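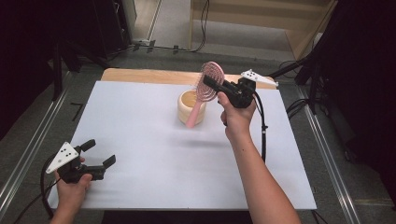
Section 4: Your first practice task with the Pivlow hand grippers

Okay, you've got both grippers out of the case and the software is running. Now for the fun part! I always start new folks on the brush and cup, and I still warm up with it myself.

1. Lay the white board flat on your table and stand the cup near the middle. Put the hairbrush down to the right of it.

2. Plug in both cables and let them hang off the outer side of each forearm. I ran mine between my hands for a whole morning once and kept snagging the cup (learn from me).

3. Pick up the grippers, one in each hand, and wrap your fingers all the way around the handles. The plates with the dots should stick out to the sides. Keep your sleeves off them.

4. Open and close each set of jaws a few times until the software shows two green bars.

5. Press Record. Close the right jaws on the brush near the base of its head, then lift it just clear of the cup.

6. Tip the handle down toward the cup and lower it in. Go slow! Leanne Goodall, who trained me, wanted a full breath between the lift and the lower, and I've stuck with that.

7. Let go, back the jaws straight out, and press Stop.

Note: Your left gripper doesn't have much to do in this one. Hold it with the jaws open, off to the side. If the cup likes to wander, you can steady it with that hand, but then do it that way for every take in the set.

Caution: Don't squeeze harder once the jaws have closed. The grip pads wear out fast that way, and a spare pair from Holroyd took 27 days to reach me.

A full set is 163 takes. I split mine over two sittings, and the files save to the Siltance folder after each one. If a take goes wrong, press Discard and put everything back as in step 1.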